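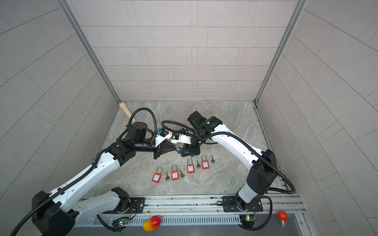 Two robot arms in a tiled enclosure.

About Mokavley

Mokavley is an independent research group that reads the financial records of public pension funds and reports on what those funds own in the weapons industry. We publish in plain English, for the people whose retirement money is being invested and for the boards that answer to them.

We are a nonprofit. We do not manage money, sell investment products, or rate funds for a fee. Our office is on the second floor of the old savings bank building in Vudthorpe.

What we do

Most public employees in this country pay into a pension fund. The fund buys shares and bonds, usually through outside managers, and often through pooled products that hold hundreds of companies at once. Some of those companies make missiles, artillery shells, military aircraft, or parts for them. A member who wants to know how much of the fund is in that business will usually find that the annual report does not say.

Our staff request the full holdings list from each fund under the public records law of the state it is in. We match the holdings against a list of companies with military sales, which we maintain ourselves from company filings and published contract awards. The result goes into a database called Ongart, which anyone can search without an account.

Ongart currently covers 51 funds. Each entry shows the company, the size of the holding on the reporting date, the manager who holds it, and the source document. Where we could not get a document, the entry says so and gives the date of our request and the answer we received, if any.

What we count as a weapons company

This is the question we are asked most. We include a company if it reports sales of weapons, weapons platforms, or major components made for either. We do not include a company only because it sells ordinary goods to an army. A firm that supplies bread, office chairs, or bed linen to a base is not in our list.

The hard cases are in between. Software is difficult. So are sensors, engines with civilian and military versions, and shipyards that build ferries one year and patrol boats the next. We deal with these by recording the share of revenue that the company itself reports as military, and leaving the field blank where it reports nothing. We used to estimate. We stopped, after a complaint from a fund in the Midwest that turned out to be right about its own figures and wrong about most of the rest, and we have kept to reported numbers since then.

The full method is a separate document, 18 pages long, on the Methods page. Changes to it are listed at the back.

Our position

People ask whether Mokavley is for or against divestment. As an organization, we do not tell funds what to sell. Our staff hold different views, and several of us have changed our minds in both directions. What we do hold, as an organization, is that members of a public fund are entitled to see what it owns, and that the information should reach them without a lawyer.

We also think that pooled funds should be looked through to the individual holding. Many pension boards have a written policy against cluster munitions, for instance, and apply it only to shares the fund owns directly. The same company may then be held through an index product and never show up in the board's own review. We have raised this with every board we have met. Some have changed their rules.

History

The project began as a question at a retired teachers' meeting in Vudthorpe. A member wanted to know if the fund held shares in a company that had been in the news over a shipment of guided bombs. The fund's representative did not know, and wrote back later to say that the information was with the manager. It took nine months and two appeals to get the list.

Arnout De Smet, who had worked as an auditor for the county, offered to go through it. He did the first fund on a kitchen table and then started on a second. The spreadsheet he built is the basis of Ongart, although very little of his original layout is left. He is now our research director and still checks every new entry before it is published.

For the first several years there was no paid staff. We now have 4 full-time employees, and a number of students each summer from the public policy and accounting programs nearby.

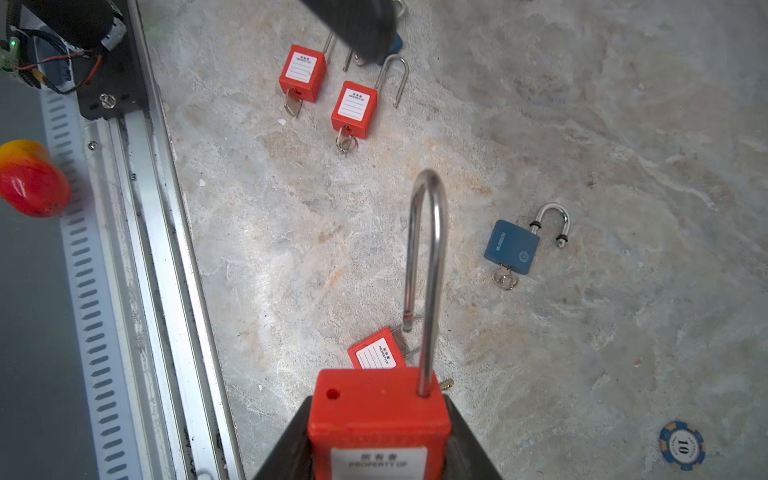
Photo: Mokavley / picture archive

How we work with funds

Before we publish an entry, the fund gets a copy and has three weeks to respond. If it shows us an error, we fix it. If it disagrees with how we have classified a company, we print the fund's comment next to the entry, in full, up to 400 words. Comments are not edited except to remove phone numbers and email addresses.

We attend board meetings when we are invited and sometimes when we are not, since most of them are open to the public. We do not brief one side of a board without offering the same briefing to the other.

Tilent

Tilent is our newsletter. It comes out every other month by email and on paper. Each issue covers two or three funds in some detail, along with new rulings on public records and short notes on changes in the industry - mergers, spin-offs, renamed subsidiaries. The renaming takes up more space than we would like. A company that was easy to find in last year's list may be in this year's under a name with no vowels in it.

The email edition is free. There is a small charge for the paper edition, to cover printing and postage. Libraries and union halls can have it at no cost.

Workshops

We run a one-evening workshop called Reading Your Fund. It is meant for members with no background in finance. We bring the annual report of the group's own fund, go through the tables that matter, and draft a records request together. Groups of ten or more can ask for one. We travel anywhere within a day's drive of Vudthorpe, and hold the rest by video.

Money

Our income comes from individual donations, newsletter subscriptions, and grants from private foundations. We take nothing from governments, weapons companies, asset managers, or pension funds. Any gift over $1,000 is listed by name in our annual accounts. Donors see our findings when everyone else does.

Corrections

If you find a mistake in Ongart, use the link at the foot of the entry or write to the corrections desk. Please include the page number of the document you are relying on. Corrections are logged with the old figure left visible.

Visiting and contact

The office is open to visitors on Monday afternoons. Paper copies of older holdings lists, including some that the funds no longer keep, can be read at the table by the window. Please call ahead if you need the elevator - it has to be switched on from the ground floor.

Press inquiries go to the research desk. Students looking for summer places should apply by the end of February.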